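Home | Forums | New Posts | Rules | Log In
Local News & Crime > Thefts and Break-Ins

Storage unit break-ins at Skiton, anybody else get the letter?

marar_mike_drop wrote:
Got home to a letter from Skiton Self Storage, dated December 28, 2021, informing me of "an incident of unauthorized access affecting a limited number of customers." The limited number is 66 units.
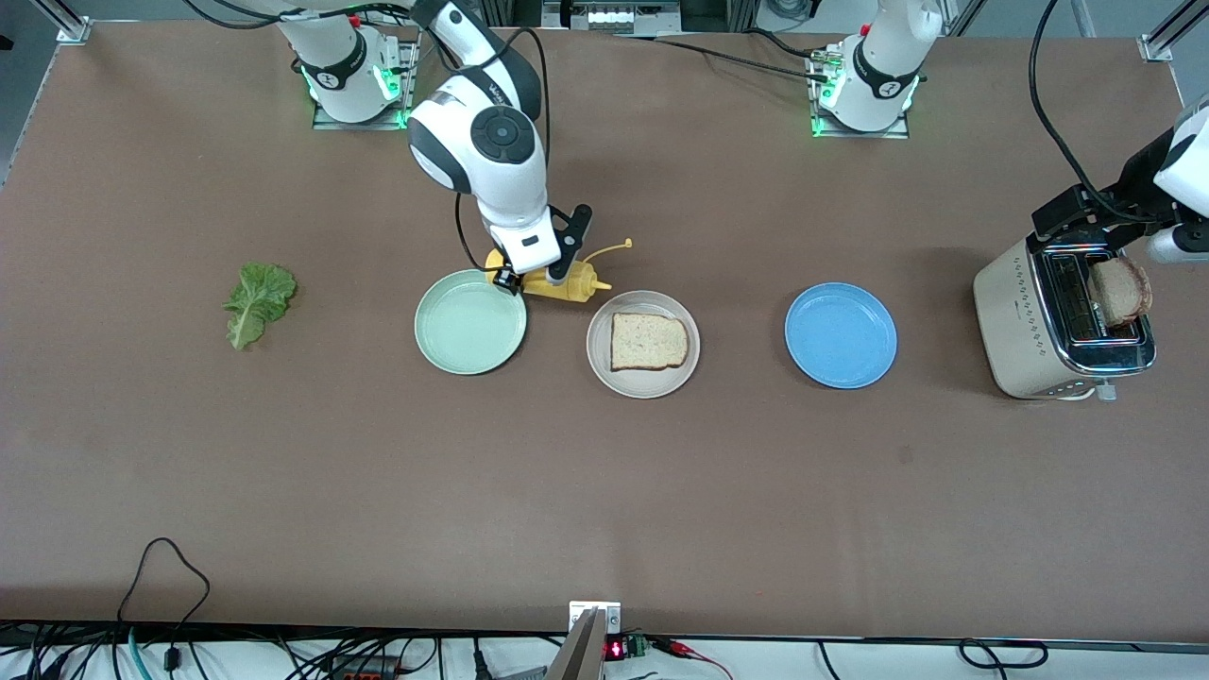
Mine was one of them. They cut the lock, took a generator and a box of socket sets, and left me the treadmill, so at least somebody has standards. The letter says to file my own police report and thanks me for my loyalty. Did anyone else get one, and has the Marar PD told you anything beyond a case number?

gravelroad wrote:
Got mine yesterday. They took my late uncle's fishing gear and went right past 3 boxes marked FRAGILE. The officer at the desk was polite and said to bring serial numbers. I asked who has a serial number for a tackle box. She said you'd be surprised.

pdx_expat_2 wrote:
I'm in the other building and got nothing, no letter and no break-in. Are we sure it was 66? Somebody on the Plirby neighborhood page was saying two units and a bicycle.

marar_mike_drop wrote:
It's in the second paragraph of the letter, right before the part about loyalty. The Plirby page also had a mountain lion last month that was somebody's Labrador.

notalawyerbut wrote:
Read your rental agreement before you get too worked up. Mine caps what they owe at zero and says insurance is on the renter. You all signed the same thing. It's a storage unit, you're renting a floor and a door.

gravelroad wrote:
I was under the impression the door was supposed to stay shut. That was kind of the draw.

notalawyerbut wrote:
Be mad, I would be too. I'm saying don't count on a check from them. Call your homeowners or renters policy first, some of them cover stuff kept off the property up to a limit.

marar_mike_drop wrote:
Called. My deductible is $700. The generator was worth a bit more than that when it was new, and it was new a long time ago.

tinroofrusty wrote:
What about the gate? You have to punch in a code to get a vehicle in there, and it keeps a log. I know this because they once used the log to bill me for showing up after hours. If they can find me at 10:15 at night with a couch, they can find whoever drove out with 66 units' worth of stuff.

pdx_expat_2 wrote:
Not if they came through the fence. The back side faces the Plutetura lot and there's been a gap in it since summer.

tinroofrusty wrote:
The gap you could get a person through, sure. Not a generator. Somebody used the gate.

gravelroad wrote:
Disagree, I've walked back there. Lift the loose panel and you could get a piano out.

notalawyerbut wrote:
Maybe don't post directions.

gravelroad wrote:
Pretty sure the people who need them have them.

marar_mike_drop wrote:
Update. Went down with my serial number (found the manual, thank you past me) and they added it to the report. The officer said they've asked for the gate log and the camera footage. Skiton told her one camera was down for maintenance. It would be the one on my row.

They also said to check pawn shops and online listings but not to go meet anybody over it. If you see your stuff, take a screenshot and call it in.

tinroofrusty wrote:
Did they say anything about rent?

marar_mike_drop wrote:
Goes up in January. Separate letter, same envelope.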